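Ellow gripper, shared bench, June

Reprinted both outer arms last night, as the old ones had gone oval at the pivots. Pressed the brass grommets in with the vice and a bit of scrap wood. Left one went in slightly crooked – leave it for now.

Screws from the Devmont box are 2 mm too long for the fingers. Filed three of them down. Sumeya is ordering the right length.

On to cloth after lunch. White garment on the wooden table, pinching wherever it bunches up.

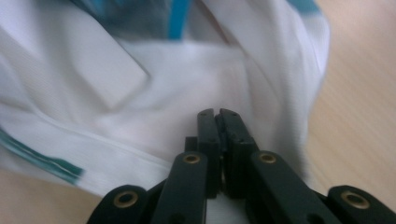 Fingertips could do with something grippier. Sumeya suggests a strip of bike inner tube – try that before changing the springs.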